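Bon, petit fil sur le docu Kvaran, vu qu'on m'en parle depuis ce matin. C'est en novembre, la date exacte pas encore donnée

Pour ceux qui suivent pas : Kvaran c'est le groupe, Brostley c'est le film. 30 ans de carrière, produit par Clelari, diffusé sur Geltel en soirée
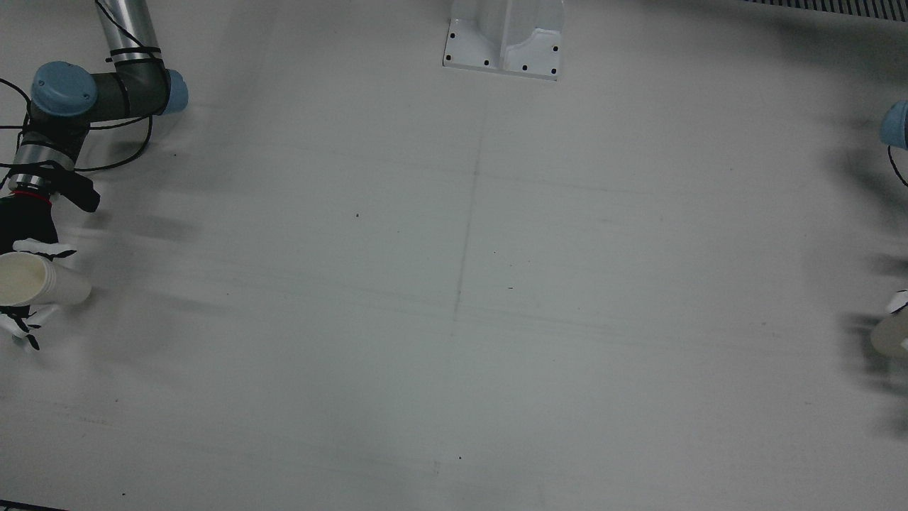 213 heures d'archives paraît-il. Des répets, des loges, des bouts de tournée en super 8. Le premier batteur a accepté de parler, ça je m'y attendais pas du tout

Par contre rien sur la période 2000, ou presque. Dommage, c'est là que tout le monde se fachait avec tout le monde

Avant-première dans une salle de 300 places. Billeterie ouverte à midi, j'ai rafraîchi la page comme une dingue, j'en ai eu un. UN. Ma soeur me parle plus

Ah et la version télé sera plus courte que celle projetée en salle. Coupes dans la partie studio surtout 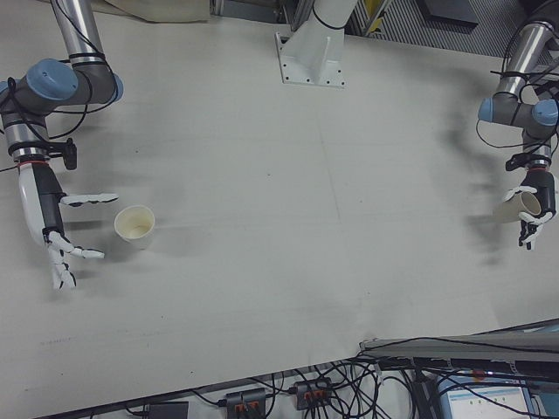 On me demande en MP : faut un abonnement Geltel pour le voir ?

Gratuit le soir de la diffusion, ensuite replay pour les abonnés seulement. Donc enregistrez-le

Je reviens poster après la projection, sans spoiler promis. Enfin j'essaye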